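4.2 Storage furniture and the use of wall space

The second part of the survey dealt with how households and small workplaces in the four study towns keep things off the floor. Section 4.1 covered floor area alone. It left out the walls, which in smaller premises carry most of the load, and several of the people we interviewed told us as much.

Strickland is the oldest of the four settlements and has the smallest rooms. Dirkley and Jondley grew up along the rail line and have terraced housing of a fairly even type. Lilen was built last, mostly as mixed plots with a dwelling at the front and a workshop or store behind. We visited 491 premises in all. Of these, 65 were used only for work, and they are treated separately where the difference matters.

Field visits began in February and the last return was entered on July 16, 2021. Kathleen Geraghty carried out the visits in Strickland and Dirkley. Eamon Mac Giolla did those in Jondley and Lilen, and the two exchanged record sheets at the end of each week so that the same terms were used in both sets. Early on, the word "cabinet" gave trouble. In Strickland it was used for anything with doors, while in Lilen people used it for any upright unit, with or without doors. We settled on "closed unit" for furniture with doors on every compartment and "open unit" for everything else. Units with some doors and some open compartments were entered as open.

Each piece of storage furniture taller than an adult's waist was entered once, with its height, its depth, the wall it stood against and whether it was fixed. The full list runs to 3947 entries. Built-in closets were left out, as were kitchen wall units, which had already been recorded under the kitchen heading in the first part of the survey. Garden sheds were counted as separate rooms if they had a door that could be locked.

The main finding is simple. Where ceilings are low, furniture is wide and is placed along the longest wall. Where ceilings are high, furniture is tall and is placed in corners or at the end of a wall, often close to a window or a door. This held in all four towns. It held more strongly in work premises than in homes. In homes, the position of the heating and the television did more to settle where a tall unit went, and many people said they had never moved it from the place where it was first put down.

Depth followed a different pattern. Deep units were kept mostly in back rooms, whatever the ceiling height. In Dirkley the narrow stairs had a plain effect on what could be taken to the upper floor, and deep units upstairs were nearly all of the kind that comes in parts. One owner in Dirkley had taken out a window to bring in a wardrobe and said he would leave it behind if he sold the house.

Fixing to the wall was less common than we had expected. People who rented did not want to drill, and owners tended to say that a heavy unit would not move. In Strickland the older walls do not hold a screw well, and Geraghty noted 27 units there that had once been fixed and had since pulled free. None of the 27 had been fixed again. The return sheets do not record how long the units had stood that way, and we make no estimate.

Color was noted but not analyzed in full. White was the usual choice for tall units in work premises. Several owners said that white showed dirt but made a crowded room easier to work in. In homes the choice was more mixed and seemed to follow the age of the household more than the size of the room. Open units in work premises also tended to be placed with the compartments facing the area where the contents were used, even when this left a plain side toward the door.

The interiors with high ceilings raise a further point about frames and rails. Metal framing of the scaffold type now does part of the work once done by shelving, and the two are often found in one room. We did not enter such framing as furniture. It was recorded under fittings, with a note of any tall unit in the same room (Figure 6).

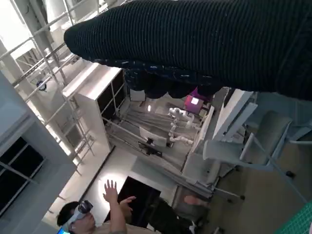 Figure 6. White metal scaffold framing and a tall white open unit in the same interior.

Whether framing should be counted with storage is open to argument. Mac Giolla's view is that it should, at least where shelves or hooks have been added, and a separate count on that basis is being prepared for Lilen. Geraghty's view is that the people interviewed did not think of it as furniture and that the survey should follow their use of the word. For the present section we have kept to the second approach, so the totals for work premises in Section 4.4 are likely to be on the low side.

Two limits of the data should be kept in mind. First, rooms that were locked at the time of the visit were left blank on the sheet and were not visited again. Second, heights were taken with a tape from the floor to the top edge of the unit and do not include boxes or other goods stacked above it. In Jondley these stacks often reached the ceiling, and the recorded height of a unit there says little about how much of the wall was in use. Section 4.3 takes up the question of goods stored on top of furniture, using the shorter set of notes made in the second round of interviews.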